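Breketti tables: tops and small fittings

Pale wooden top from the Umenik set, finished smooth, with a fine close grain. The tops are 23 mm thick. Sheen was checked at seven points on each top under the room lights on a Sunday.
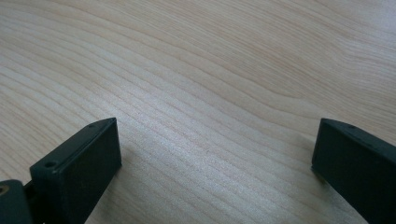
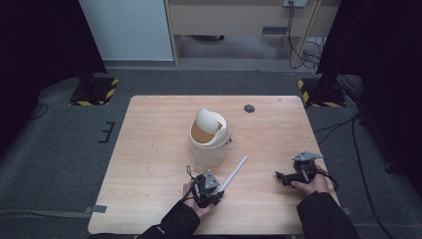 Pale wood-grain tabletop in both; second picture with small swing-top bin, lid tilted open, paper bag lining, and round grommet hole near the far edge.

Bin liners are supplied by El Khatib in packs of 20. Table reference: Revon 2000.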